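Re: [cunlow-readers] Which handbook for the youth program shelf?
Posted 5/14/23

On the list last week a member wrote:

> We have money for one new handbook on running mentoring groups for teenagers
> and I have to pick by the end of the month. The two I keep hearing about are
> the Puneck handbook and the Iwasaki workbook. The reviews on the store pages
> are no help at all. Half of them read as if the person never opened the book.
> Has anyone on the list used either one with a real group? I don't need to
> know if it is inspiring. I need to know if a leader with no training can pick
> it up and run a meeting from it.

I have used both. We ran the Puneck handbook with two groups at the Cunlow branch, and I borrowed the Iwasaki workbook through interlibrary loan and used parts of it last October.

The Puneck is the longer book. The first 100 pages are background: why programs like this exist, how they have been run in different places, what parents tend to ask. It is decent reading but a new leader will skip it, and can. The session plans start after that. Each one has a list of supplies, a time for each part, and a short script. The scripts are stiff if you read them out loud as printed. Our leaders put them in their own words after the first meeting and had no trouble.
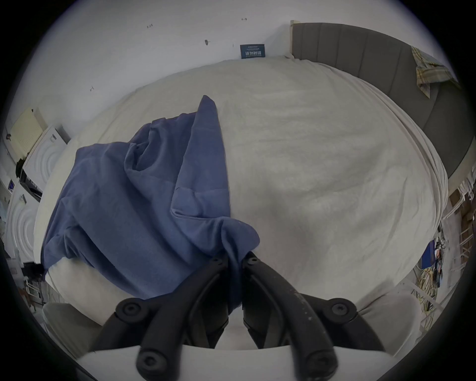 Can a leader start with the session plans and leave the background for later?
Start with the plans, but read the chapter on ground rules first, as the plans refer back to it and don't repeat it.

The Iwasaki is a workbook in the plain sense. Most pages have blanks to fill in. The teens in our group liked that for a few weeks and then got tired of writing. If your group is talkative you will use less of it than you expect. The discussion questions at the end of each unit are the best part and I still use them. The leader notes are thin, usually a paragraph per unit, and they assume you have done this before.

One thing to check before you order the workbook is the copying policy. The edition I had allowed copies of the worksheets for one group of up to 50 people. The answer pages and the reading passages could not be copied at all. The Puneck lets you copy anything in the back section and says so on the first page of it.
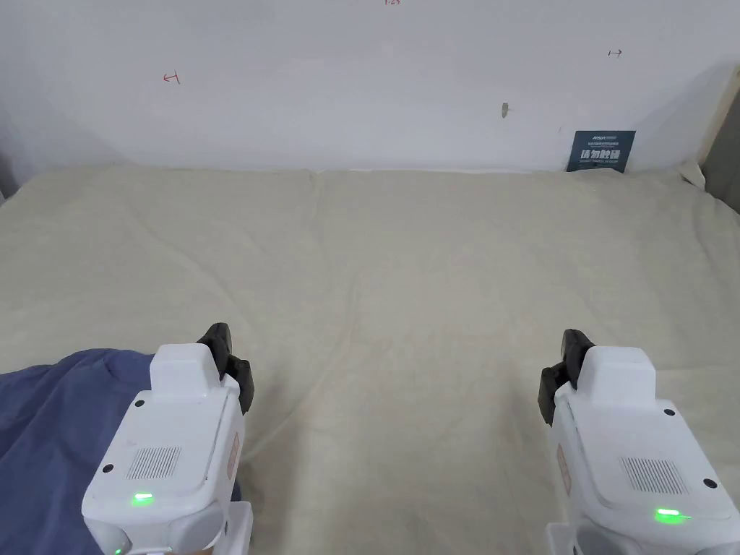 The binding is also worth a mention. Our Puneck is a paperback and the spine cracked in the first season. We now keep the session plans in a ring binder and the book itself stays on the shelf. The workbook is spiral bound and lies flat, but pages pull out if people are rough with it.

About the reviews, I agree with you. I read through a lot of them for the Puneck and many have the same few sentences with the title swapped in. I stopped looking at the store pages and now go by the Zikent catalog notes, which are short but at least list the chapters and the age range. The notes for the Puneck say ages 12 and up. I would say 13 or 14 for the later sessions, as there is a fair amount of reading in them.

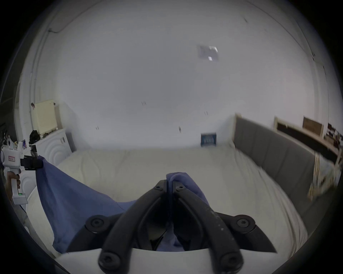
The later sessions also need more prep. Session 3 is the first one where the leader has to line up an outside guest, and the book doesn't warn you until you turn to that page. Look ahead at least two sessions. The closing ceremony chapter is written for a large hall, and we cut it down to fit our meeting room. The part where the families speak is worth keeping.

For one purchase and untrained leaders, I would get the Puneck. If you can borrow the Iwasaki for a month, do that too and write down the discussion questions you like. Our copy of the Puneck is checked out until the end of the season, but I can scan the table of contents if you want to see it before you order. Write to me off list and tell me which age group you have.

Cunlow branch, youth shelf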